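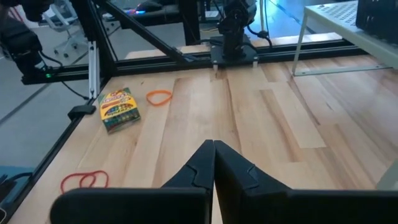 A tidy drawer is a tidy mind, one reader wrote to us after our October issue, and anyone who can't see that has never tried it.

Magazine > Home Life > Features

20 May 2019
By the Features Desk

I have tried it. For two months I did what Undeo told me, and Undeo told me to throw out 100 things. It's a decluttering app, sold by a company called Firkilitz, and it runs on points. A dead pen earns you one. A winter coat earns more, although I got cold before I got tidy.

The app borrows its rules from the Savolainen Method, taught at weekend classes in Westell for $155 a seat. You hold each thing and ask whether you'd buy it again today. Well, no. I wouldn't buy a rubber band again today. I'd still like to have one when the bag of rice splits.

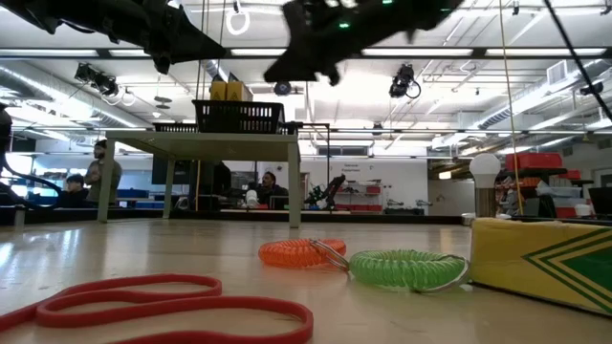 Two coiled wrist keychains and a red rubber band: keep or toss?

Firkilitz says its users feel calmer after 200 points. I asked how it knows. The users are asked, it turns out, on the same screen that offers them the paid version — and the people who gave up in week one aren't on that screen.

My own score stalled at 88 for a while, mostly over a box of phone chargers. I tossed them and reached my target. Then I bought a charger.

The kitchen drawer does open more easily now, I'll give them that. The class in Westell also sells drawer dividers, in two sizes, and neither one fits mine.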